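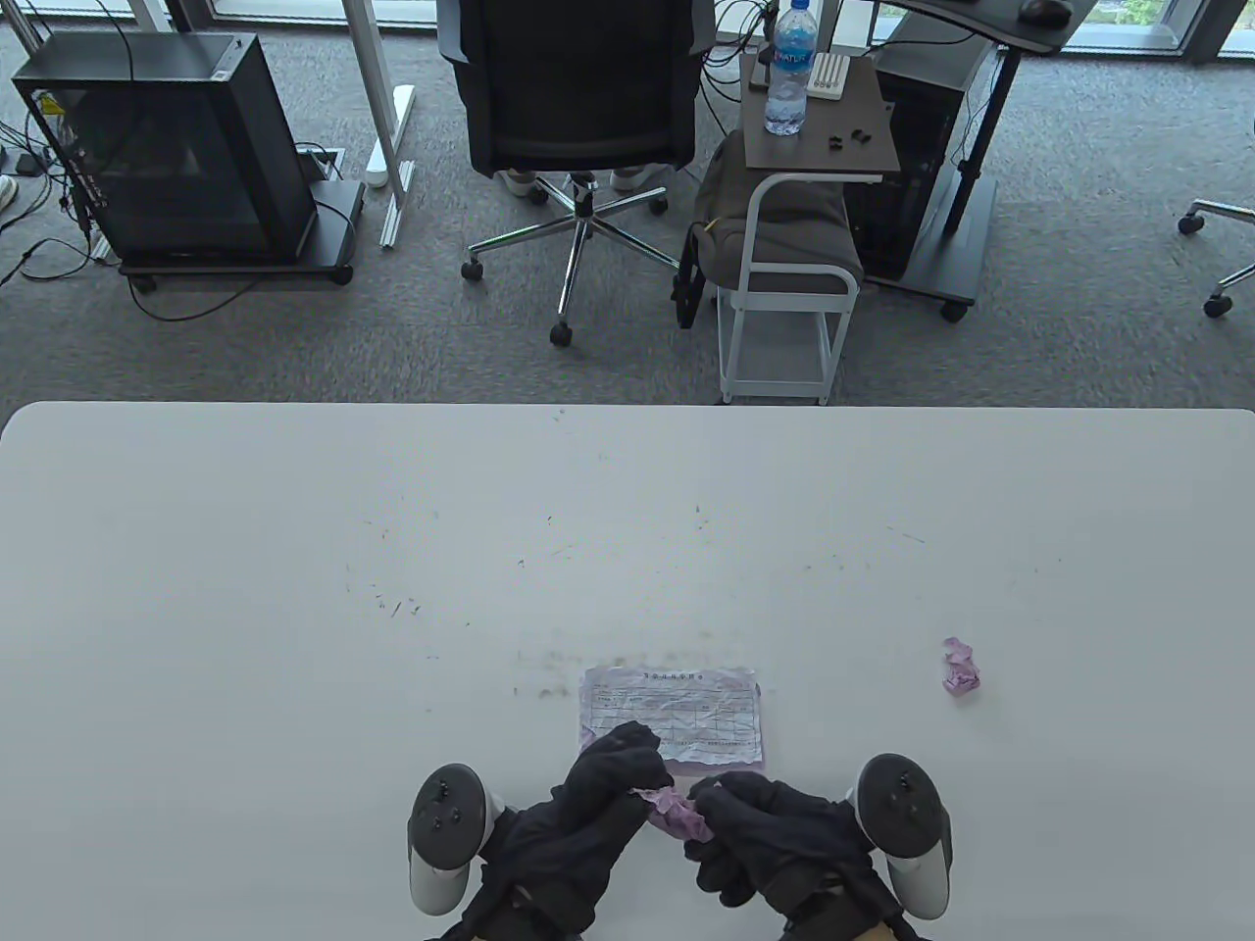 Washing machine cleaner news doesn't come along very often, so I got a little excited when I saw that Brulomier is bringing back the original Urari powder. If you've been reading me for a while you know I never got along with the liquid that replaced it. The powder goes back on the shelf this week in the old size, and the company says the formula is the same one it used before the switch. I have a front loader with a rubber door seal that collects everything, and I mean everything – lint, hair, one earring, and most of all paper. A sheet as wrinkled as the pale purple one on the white table, with its grid of thin lines and its little rows of text, is just the kind of thing I shove in a pocket and forget until I'm picking bits of it out of the seal. No cleaner is going to fix that part for me, but the gray slime that builds up around the bits is another story, and that's where the powder always did a better job than the liquid.

The announcement went up on the Brulomier website on 6/19/23. It's pretty short. The powder comes in a 58 ounce tub with a scoop inside, and it will be sold in 359 stores to begin with, plus online. The first stores are all Farah locations, and yes, that includes the one in Zukgate, where I do most of my shopping. I called them before writing this and the lady at the service desk told me the tubs were in the back and would be out by Wednesday. Other chains are supposed to follow later in the summer, but the company didn't list them.

For anybody who started buying Urari after the change, the liquid came out in March of last year and the powder disappeared pretty much overnight. I remember going down the aisle with my coupon and finding nothing but the new blue bottles. I bought one, used it for a couple of months, and complained about it on here (a lot, sorry). It smelled nice. The machine smelled nice too for a day or so, and then that musty towel smell crept back in. I know some of you wrote to say it worked great in your top loaders, so maybe it comes down to the machine. I'd used the powder for over seven years by then and I was spoiled.

The directions haven't changed much from what I remember. You put one scoop in the empty drum, pick the hottest cycle you have, and let it run all the way through. For a front loader they also want you to make a paste with a spoonful of powder and a little warm water, rub it around the inside of the door seal with an old rag, and leave it there while the cycle runs. There's one new thing, a soak for machines that haven't been cleaned in a long time. You pause the cycle once the drum has filled, wait 60 minutes, and then start it up again. My washer unlocks and drains if I pause it too long, so I'm not sure how that's going to go at my house! Check your manual before you try it. And please don't mix the powder with bleach or vinegar, it says so right on the tub in big letters.

Now the price. Brulomier isn't giving one and says it's up to the stores. The Farah in Zukgate has a shelf tag up already and it's a dollar more than the last tub I bought, which I can live with, seeing what has happened to the price of everything else in that aisle. The liquid is staying too, by the way, so if you're a fan you don't have to stock up. It looks like the small bottle is going away and only the large one will be left.

Old coupons are a question mark. I have two that say "any Urari product" with no end date on them, and the service desk wasn't sure if the register would take them. I'm going to try. There's also a rebate form on the Brulomier site for the first month, one per household, and you need to mail in the receipt, the real one and not a copy. Take a photo of it before you send it off. I've lost a rebate that way.

I'm picking up a tub on Wednesday after work and I'll run it that same night, seal and all. The review will be up once I've done a few weeks of towels, since the first load always smells fine no matter what you use. If your store puts the powder out earlier, or if you see it somewhere besides Farah, leave a comment with the town and the price so I can add it to the list.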